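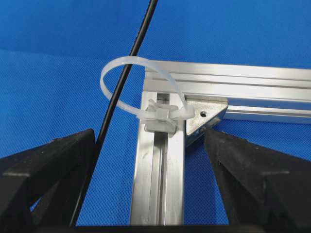 Slotted aluminium profile with a corner bracket

Workshop and Stores Assistant, Flutden
Job reference: 2728
Hours: full time, Monday to Friday, no night shifts
Contract: permanent, after a probation period of three months
Start: June
Reports to: Thư Lưu, workshop manager

Flutden makes display stands, notice boards and light shelving for libraries, museums, shops and trade fairs. Most of what we send out is hired and comes back to us, so a good part of the work is checking, cleaning and repairing. The rest is made new to a customer's drawing. We are a small firm and the workshop, the stores and the office share one building.

We need another person to work between the workshop bench and the stores. Two people do this at the moment and it is no longer enough, mainly on account of the Kanotum range, which has sold well to school libraries and has more small parts than anything else we make.

What the job involves

You will make up orders from a picking list, cut and label panels, put stands together, take apart the ones that come back, and pack them for the van. On a normal day you will spend the morning in the stores and the afternoon at the bench. Before a big fair the balance changes and everybody packs, including the office.

Returned stands have to be booked in on the day they arrive. Each one is checked against its hire sheet. Missing or damaged parts are written down and the sheet goes to the office, where the customer is told. You won't be asked to ring customers about charges.

You will also look after the fixings. We hold more than 1000 lines of screws, nuts, feet, hooks, hinges and end caps, in drawers that were last put in order by someone who has since retired. Part of the job in the first few months is to go through them, throw out what we no longer use and bring the stock list up to date. If that sounds dull to you, please think hard before applying, as it is a real part of the work and it has to be done. 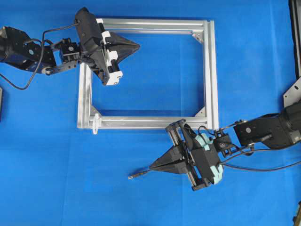
Apolinar Meléndez says the thing he would tell any new starter is to read the whole job sheet before picking up a tool. He says most of his own mistakes in the first year came from starting on page one when the change was written on page three, and that he would have liked someone to say so at the time.

Training is given on the job. You will work alongside Apolinar for the first few weeks and then take on small orders by yourself. We will show you how to use the panel saw and the label printer, and we pay for the forklift course once probation is over. You can't use the saw until you have been signed off on it, whatever experience you bring from elsewhere.

What we are looking for

We don't ask for any particular certificate. You should be able to read a simple drawing, measure accurately in millimetres and write clearly enough for the next person to follow. Some experience with hand tools is needed, and it doesn't matter whether you got it in a job, at college or at home. Shopfitting, stage work, bicycle repair and furniture assembly have all been useful to people we have taken on before.

You should be comfortable on your feet for much of the day and able to lift with care. Heavy items are moved by two people or on a trolley. If you have a health condition or a disability that affects any of this, say so if you wish to and we will talk about how the work could be arranged. 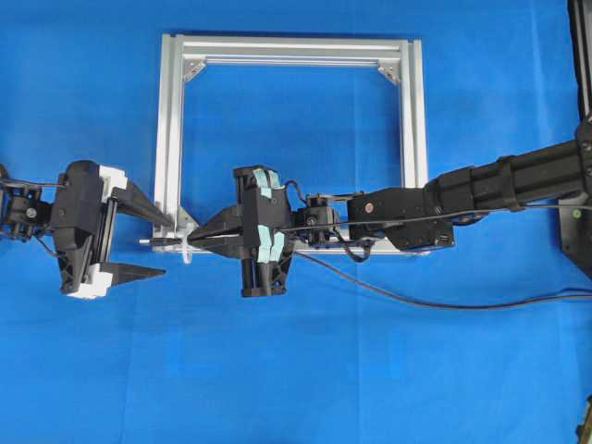

A driving licence would help but you can apply without one. Deliveries are mostly done by our own drivers. Once or twice a season somebody from the workshop goes out with the van to put up a large order, such as the stands for the Piras book fair, and this can mean a night away. Travel, room and meals are paid and the extra hours are given back as time off.

You will need enough English to follow written instructions and safety notices. Several other languages are spoken in the building and we are used to explaining things more than once.

Pay and conditions

Pay is on grade 2 of our scale, moving to grade 3 after a year if all has gone well. The current scale is sent out with the application form. Overtime is paid and is never compulsory at weekends. Holiday can be taken at any time except the weeks before the Piras fair. Work boots, gloves and overalls are supplied and replaced when they wear out.

There is a kitchen with a proper cooker, a covered place for bicycles and a limited number of parking spaces. The bus from the station stops at the Ako garden centre, from where it is a short walk along the service road. There is no pavement on the last part.
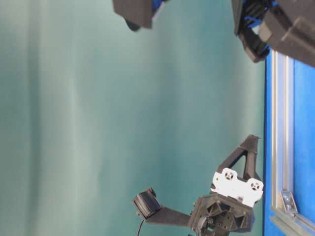
How to apply

Ask the office for a form, or pick one up from the front desk. Fill it in by hand or on a computer, whichever suits you. We don't need a photograph or a covering letter. Please put the job reference on the form and on the envelope or the subject line.

Interviews are held on a Wednesday and last most of a morning. The first part is a talk with Thư Lưu and someone from the office. After that you will be given a short practical task at the bench, with time to look over the drawing and ask questions. Fares are paid back on the day if you bring your ticket.

If you have applied to us before and were not offered a job, you are welcome to try again. Everyone who is interviewed gets an answer by letter or by telephone.

Questions about the work itself should go to Thư Lưu in the workshop, who is easiest to reach before 10 in the morning. Questions about pay, holiday or the form should go to the office.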